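Subject: Re: [robot-users] anyone going to the Likbridge open day?

Back from it, typing this on the train so excuse the mess. Quoting the original so people who joined the list since can follow.

> Hi all,
> Likbridge are opening the lab to outside folks in May, afternoon only,
> and they say they'll have arms running on packing type jobs. Bags,
> pouches, that sort of thing. We have the Pettigrew line to sort out
> before fall and everything we pack comes in film of one kind or
> another. Would like to know:
> - is it live or is it a video on a loop
> - can they pick up soft stuff with plain fingers, no suction
> - what does it do when it misses
> - can you bring your own parts
> I can't make it myself. If anybody goes, please report back.

OK so in order, more or less.

Live, yes. 3 stations, two going when I got there and the third came up after the coffee. No video loop. There was one slide deck in the side room, which I skipped, sorry, if someone else sat through it please post.

Plain fingers: yes, that's the whole point of the bag station. Two-finger gripper, no suction anywhere on that one. Small camera at the wrist and the person running it puts that view up on a big monitor so you see what the arm sees. Best part of the day for me. You stand there thinking why is it hesitating, then you look at the monitor and it's all white plastic and glare and you think, well, fair enough.

I watched 12 picks in a row at the bag station and wrote them down on the back of the parking slip. 3 missed. Two of those the fingers closed on nothing, slid right off the film. The other it got hold of a fold, lifted, and the bag swung and dropped maybe an inch up. After a miss it backs off, looks again and has another go. Doesnt stop and call for help until it has failed a few times, they said the number is a setting. So that's your third question.

Speed. Slow. Around 6 seconds from hovering to lifted, when it works, and a retry on top of that when it doesn't. Nowhere near what we'd need on Pettigrew, and they weren't pretending otherwise. The guy at the station said they have it turned down for visitors but I didn't see it turned up, so take that how you like.

Things that came up at the station, asked by me or by the two people from Corus who were standing next to me and asked better questions:

Frosted or cloudy film is harder for it than plain cardboard. Edge of the bag is hard to find, and the bag sits so close to the camera at the end that it goes blurry just when you want detail. They don't rely on the last bit of the approach, they decide from further out. 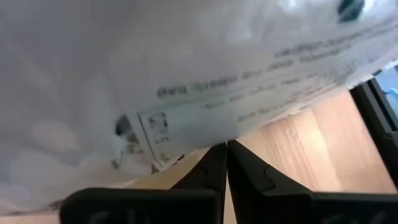
Printing on the bag helps more than I'd have guessed. Gives it something to lock on to even if you couldn't read a word of it yourself. Codes are a different matter, if you need a code scanned do it with a fixed scanner somewhere else. They were quite firm on that. I asked twice.

Finger shape: tapered, and they go in low at the edge of the bag instead of straight down on the middle. Straight down just squashes it and the film rides up. They said they wasted a good while on straight down.

Table surface matters too, shiny ones throw reflections. Corus people have had the same trouble on their side, they went to a matte mat. Cheap fix, worth trying before you buy anything.

Own parts: yes but email first. I had a couple of our pouches in my backpack and they wouldn't run them on the day, wanted to look at them first. Left them there. They said they would try them on the quiet and send results, will forward whatever I get.

Other two stations, quickly. One was the Brurno feeder demo, nice and fast but rigid parts only so no use to us. The other was box folding, had a crowd three deep and I couldnt see much. Somebody else will have to cover that.

Parking is terrible, use the lot behind the building not the one on the map. Sandwiches OK.

My stop, will answer questions tonight if there are any.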